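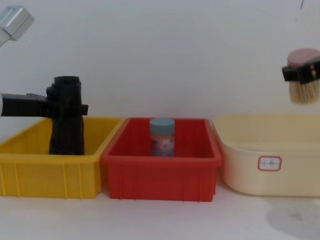 Sigrún Lund wrote to me that she'd set up her first savings pot in Grolari, picked a payday, hit Save, and then watched nothing move for two weeks. Could I please put the part about the funding account before the part about the schedule? Yes! Sorry, Sigrún. I had them the wrong way around in the last version, so if you printed that one, toss it and use these steps.

I'm going to use my own pot as we go along, mostly so the numbers hang together. I'm saving $1,000 for a week in Oltunport in July, and I want it paid off before I pack instead of on a card that follows me home. My checking account is at Zivham. Yours can be anywhere that lets you link accounts.

Before you start

Have your bank login handy, and your phone too (most banks text you a code). You'll also want to know which day your pay lands. Look at your last few statements for this and don't go by memory. I was sure mine came on the 12th and it turned out to be a day later whenever there was a holiday.

Link the funding account

1. Open Grolari and tap Accounts, then Add.
2. Type the name of your bank and pick it from the list. If you see the business version and the personal version side by side, you want personal.
3. Log in when the bank's own window pops up and approve the code.
4. Choose the one account the money will come out of. You can link the others later, but leave them alone for now.
5. Go back to Accounts and check that the word Funding shows next to it. If it says View Only, tap it and switch on Allow Transfers.

Note: step 5 is the one that got Sigrún. A View Only account will happily let you build a whole schedule on top of it and won't say a word.

Caution: don't pick a savings account as your funding account without reading your bank's terms. Some banks charge for frequent withdrawals from savings, and those little fees will eat your vacation.

Make the pot

1. Tap Pots, then New Pot.
2. Give it a name you'll recognize. Mine's just "Oltunport." I used to have three pots named "Trip" and it was a mess.
3. Enter the target. Use the full amount you need, including the boring stuff like airport parking and whatever you pay the cat sitter.
4. Set the finish date. I pick the day my balance is due at Vasić, where I booked, and then move it back one payday to give myself some slack.
5. Tap Save. The pot opens with a zero balance and a gray bar.

Set the schedule

1. Inside the pot, tap Schedule.
2. Choose Every Payday, Monthly, or Custom.
3. Grolari will suggest an amount. With my $1,000 and 12 paydays to go, it suggested $83.34, with a last payment of $83.26 to make it come out even. You can round up if you like (I went with $85, because I can do that in my head).
4. Set the transfer for the day after payday. Same day sounds neater, but if your paycheck posts in the afternoon and the transfer goes out in the morning, you could be short.
5. Turn on Hold If Low and type in the smallest balance you're comfortable with. If the transfer would take you under that number, Grolari skips it and sends you a message.
6. Tap Confirm. You should see the date of the first transfer at the top of the pot. If there's no date, go back and look at the funding account again.

Note: the first transfer can take up to five business days to show up. After that mine have been much quicker, usually overnight.

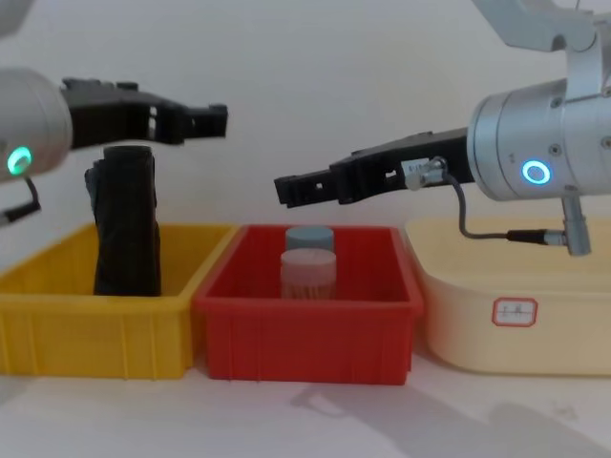

MISSED OR SKIPPED TRANSFERS

It happens. Your car needs a tire, Hold If Low kicks in, and you get the message with the orange flag. The pot is fine and the money you've already put in stays put. You've got a couple of ways to catch up.

1. Open the pot and tap the orange flag.
2. Tap Spread to share the missed amount across all the transfers you have left. I nearly always use this one.
3. Or tap Pay Now to move the whole missed amount today. Check your checking balance first, please! Pay Now ignores Hold If Low.
4. Or tap Move Date, if your finish date can budge. Mine can't, as the travel agency wants its money when it wants its money.

Caution: tap only one of them. If you tap Pay Now and then Spread before the screen refreshes, both can go through, and you'll have to ask for the extra back. Oluf Ragnarsson did this and ended up ahead of schedule by $51, which he says he didn't mind at all, but he'd have minded if rent had been due.

If the flag won't go away after you've caught up, pull down on the pot screen to refresh it. Still there? Log out and back in.

Taking the money out

1. Tap the pot, then Withdraw.
2. Choose All or type an amount.
3. Pick where it should go. The default is your funding account, and I'd leave it there.
4. Confirm with your passcode.

Give it a few business days before you promise the money to anyone. I start mine a full week ahead of the due date, and I turn the schedule off first, under Schedule, then Pause. Otherwise Grolari sees an empty pot with a target on it and starts filling it again on the next payday.

Once the bill's paid you can close the pot or reuse it. To reuse it, change the name, set a new target and finish date, and tap Resume. Your old transfers stay in the History tab under the old name.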